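Home Features Food Gardens Puzzles Subscribe

Last updated Sunday, March 22, 2020

The long, slow, slightly sticky business of keeping a sourdough mother alive

My starter lives in an old coffee jar on top of the fridge and she's called Polletti. I didn't name her. She came that way, in a takeaway container with a strip of masking tape across the lid, and by the time I thought to ask who Polletti was the woman who'd given her to me had moved up the coast.

That was 15 years ago. I've had three cars since then, and one kitchen renovation that I'd prefer not to discuss. Polletti has come through the lot, including a January when we went away for a fortnight and the power went off in the heat and I came home to a jar that smelled like a nail salon. I poured off the grey stuff, scraped up a teaspoon from the very bottom, gave her some flour and a drink and she was doubling again by the Thursday.

I tell you this because people ring me up in a panic. I've been running a Saturday bread morning at the hall in Flenilville for a good while now, and the question I get more than any other (more than ovens, more than flour, more than why is my loaf shaped like a thong) is some version of "have I killed it?" And you almost certainly haven't! A sourdough starter is flour and water that's been colonised by wild yeast and a heap of bacteria, and those little beggars want to live. Unless there's pink or orange streaking through it, or fur, you can usually bring it round. Pink, orange or furry goes in the bin, jar and all if you're squeamish.

What does kill starters, in my experience, is guilt. Somebody gets given one at work, feeds it every day for a week, forgets over a long weekend, and can't bear to look at it after that. It goes to the back of the fridge behind the mango chutney. Six months on it gets thrown out by a husband.

So let me talk you through how I do it, which is lazily.

I keep hardly any. A couple of tablespoons, that's the whole of Polletti on an ordinary Tuesday. When I was starting out I followed a book that had me keeping half a kilo of the stuff and chucking most of it every morning, and I worked out I was spending more on flour for the bin than flour for the oven. You don't need it. The night before I want to bake, I take what's in the jar, add a good scoop of flour and enough water to make it like thick porridge, and leave it on the bench. In the morning it's up and bubbly and domed on top. Most of that goes in the dough. Whatever's clinging to the glass is next week's starter.

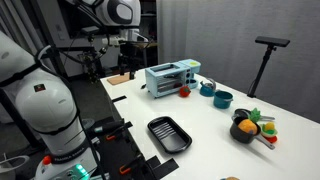
Fathima Pathirana wrote to me after my last piece on this to say that she'd been taught exactly the opposite, that a starter should be kept big and fed twice a day without fail, and that hers had never once gone sour on her in all the time she'd been doing it that way. She thought my method would give a slack, vinegary loaf, and asked whether I'd ever tried the two side by side.

Well, Fathima, I hadn't, and it bothered me enough that I did. I split Polletti in two, kept one half in the manner to which she's accustomed, and pampered the other for a fortnight. Big jar, morning and evening feeds, fresh flour, the works. Then I baked from both on the same day, same oven, same tins.

The pampered one was better. There you go. It wasn't miles better, my neighbour couldn't pick them apart at all, but the crumb was a bit more even and it had a milder, milkier taste that I rather liked. I also felt like I'd had a newborn in the house. If you're home all day and you like a routine, Fathima's way is lovely. If you're up at five to drive a school bus, as I was for most of Polletti's life, then do it my way and put plenty of butter on.

Flour, now. I'm asked about flour constantly and I've got less to say than people hope. I use ordinary baker's flour from the supermarket for the bulk of it, and a handful of wholemeal rye in the starter. Rye is like giving a toddler red cordial. If your starter's been sulking, swap a third of its feed for rye for a couple of days and stand back. I know people who drive to the mill at Fomau and bring home sacks in the boot, and it's beautiful flour, it really is, you can smell the difference when you open the bag. But it's also thirsty and a bit unpredictable from one batch to the next, and I'd never start a beginner on it. Get your eye in on the boring stuff first.

Water I don't fuss over. Ours is tank water, so there's no chlorine in it. In town I'd fill a jug and leave it out overnight. My sister uses hers straight from the tap and bakes a perfectly nice loaf, so make of that what you will.

Temperature is the one that catches people out, and it's the reason that so many recipes from overseas don't work here. You'll read "leave to rise overnight" and it's been written by somebody in a cold stone cottage. Do that in a Flenilville summer and you'll come down to a puddle. In hot weather I mix the dough with water from the fridge and I have it shaped and back in the fridge before I go to bed. In winter it sits in the laundry next to the hot water system wrapped in a beach towel. Go by how it looks and feels, and forget the clock. It should be puffy and a little wobbly, and if you poke it the dent should come back slowly. If it springs straight back it wants longer. If it just sits there with a hole in it you've gone too far, so oil a tray, press it out flat, and call it focaccia. I've served an awful lot of focaccia to people who thought it was on purpose.

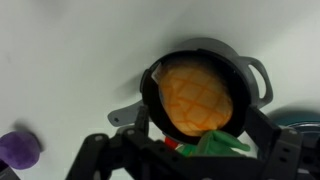

And then there's discard, the leftover starter that you haven't the heart to throw away. I said I keep hardly any, and I do, but I still end up with some when plans change. It goes in a second jar in the fridge, and it'll keep there a couple of weeks. Pancakes are the obvious thing: discard, an egg, a splash of milk, pinch of bicarb at the last second so it froths. Crumpets if you've got the rings. A crisp flatbread with too much salt and rosemary on it, rolled as thin as you can stand. I've put it in a chocolate cake, where it does something quite good, sort of a buttermilk tang, and I've put it in a batter for fish, where it's even better.

The one that gets requested at the hall is the cheese and Vegemite pull-apart. I don't have a proper recipe for it. I make a soft dough with milk and butter and a big spoonful of discard, plus some ordinary dried yeast for insurance (yes, you're allowed), roll it out, spread it, scatter it, roll it up, cut it into rounds and jam them all into a tin together. Moderate oven till it's golden and you can't wait any longer.

I should say something about giving it away too, seeing that's how most of us got ours. I must have handed on bits of Polletti to half the district. There's some of her in the café at Ho, where they've renamed her (I try not to mind), and there's some in a caravan going round the country with a retired couple who send me postcards addressed to the jar. If you want to post it, smear a thin layer over baking paper, let it dry right out for a couple of days, then crack it into flakes and pop them in an envelope. They look like fish food. To wake it up, just cover the flakes with lukewarm water, let them soften, stir in the same amount of flour and be patient. It can be three or four days before you see a bubble, and the smell in the middle of all that is pretty rank, like a gym bag. Keep going.

And do a batch of flakes for yourself while you're there. I've got some in a zip-lock bag in the freezer behind the peas, and another lot in a drawer with the birthday candles. I've had to use them once, when my nephew very kindly washed up for me, coffee jar included.

If you'd rather begin from nothing, that's easy as well. Equal parts wholemeal flour and water in a clean jar, lid on loose, and every day tip out half and top it up again. You'll likely get a great rush of bubbles on day 2 and think you're a genius. That's the wrong bacteria having a party. It'll go flat and quiet for a few days after, which is when people give up, and if you hang on past that you'll find it starts to rise and fall in a steady sort of way after each feed. Give it a fortnight before you ask it to lift a loaf.

Your first one will probably be a brick. Mine was. I cut it up with the bread saw and we had it as toast, and then as breadcrumbs, and the chooks got the last of it.

Next month, hot cross buns without the dried yeast, and what to do when the crosses slide off.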